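June 22, 2018
Despina Petek, bench notes

Left finger sticking again. Lost grip readout twice on garment run, hand tool says closed, log says 40 percent open. Swapped cable, no change. Rezeroed. Ran the puffer jacket again becuase it's the worst case, thick fabric and lots of give. 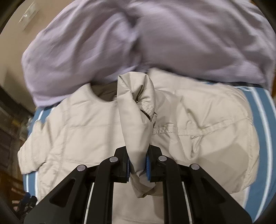
Fault only comes under load. Closing on air is fine, all day. Close on a bunched fold, like the beige quilting twisted up between the blue pads, and the encoder count jumps by around 600 and stays there. Open fully, it clears. Pinched my thumb checking the left linkage with power on, dumb, don't do that. Unplug first.

Tried flat approach at the hem, pads open, then slow close. 5 tries, three bad. Suspect magnet on the left pivot is creeping in its seat. Didn't pull it, no spare on the Kuvinora shelf. 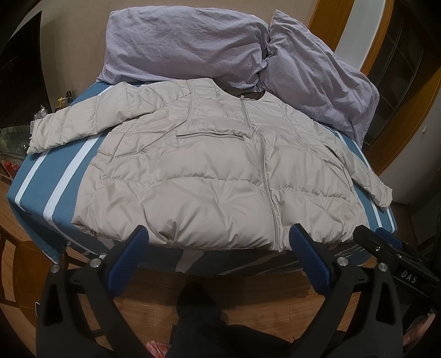
Shanthi Sarkar thinks it's the glue and not the seat, she had the same jump in January and fixed it with a fresh dab and overnight cure. Says to throw out evrything logged since the first jump. Ugh. Ok.

To do: pull magnet, reglue, mark shaft w/ paint pen. Tag tool OUT OF USE till then.

Vurside workshop notes | Contact: Ulla Sjöberg | Back to top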